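Home / Reviews / Simulation software

Trumine Kitchen Pack, reviewed: nice marble, shaky safety check

Reviewed by Kenna Pringle
Posted 8th February

I was ready to be talked out of my doubts about the Trumine Kitchen Pack. The sales page promises "collision-safe manipulation from day one," and any vendor who puts "safe" and "day one" that close together makes me reach for my notebook. What you get is a simulated kitchen, a set of food and cookware models, a ready-made arm setup and a piece of software called the clearance monitor. The monitor is supposed to stop the arm before any part of it hits something it shouldn't. A seat costs $330 for a year.

I ran it for nine days on the office workstation. Setup was painless, I'll give them that. The kitchen loads with the arm already standing next to the counter, and the sample task (pick up a food item, put it over a bowl, let go) runs without any editing.

Where it went wrong

The monitor looks after the gripper very well. Fingers, wrist, whatever the fingers are holding – all of it gets checked against the counter and the dishes. The rest of the arm gets a good deal less attention. I set the run to stop at 200 pick attempts and went to lunch. The log had 30 contacts in it when I came back, and the monitor had raised an alarm for precisely none of them. Most were one of the big upper links coming down too low over the counter while the planner was busy with the wrist.

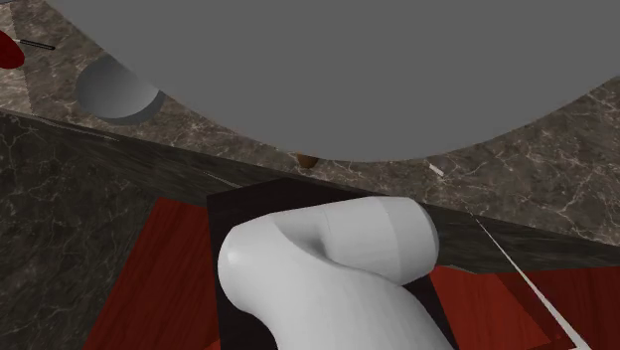 A gray link low over the countertop, with the white link in front.

I don't think this is a small complaint. If you are only making pretty clips, fine, a link passing through a bowl costs you nothing. People buy this pack to try out motions before they send them to a real arm, though, and a real elbow is a heavy thing to have arriving where your software says all is well. A false "clear" is worse than having no monitor, in my book. With no monitor you at least keep your hand near the stop button.

I wrote to support. Decha Ratanaporn answered the same afternoon, politely, and told me that full-arm checking is off by default "for performance reasons." There is a setting for it, three menus down, under a heading called Advanced Geometry. The quick start guide does not mention it. I asked why a safety feature ships switched off and was told my feedback had been passed along.

With the setting on

Better. Also much slower, and fussy in a new way. The monitor now stopped the arm for things that looked harmless to me, such as the wrist going past a pan handle with plenty of room to spare. I turned the margin down, got fewer stops, and then had a contact slip through again. Roughly half a day went into finding a number I could live with, and I had to find another one as soon as I rearranged the dishes.

My colleague Cristóbal Painemal thinks I'm being hard on it. His view is that every simulator needs tuning and that I should have read the settings before I ran anything. Maybe so. He has also spent years with Lastex, where the full arm is checked unless you say otherwise, so I'm not sure he has ever had to go looking.

The grasping itself I have little to say against. Lumpy food is a decent test for a parallel gripper, and the pick part of the sample task gave me hardly any trouble. The arm model is a Franka Emika, lettering and all, and the crowded counter makes for a fair challenge. 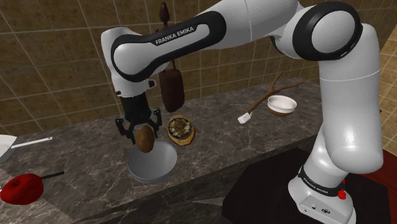
Should you buy it?

For classroom demos, perhaps, if someone turns on full-arm checking before the students get to it. For anything that ends up on hardware, I would wait. Trumine says an update is coming and I will rerun the same test when it does. If you already own the pack, go to Advanced Geometry, tick "all links," and check your old logs for contacts. The alarm count won't show them.

Score: 2 out of 5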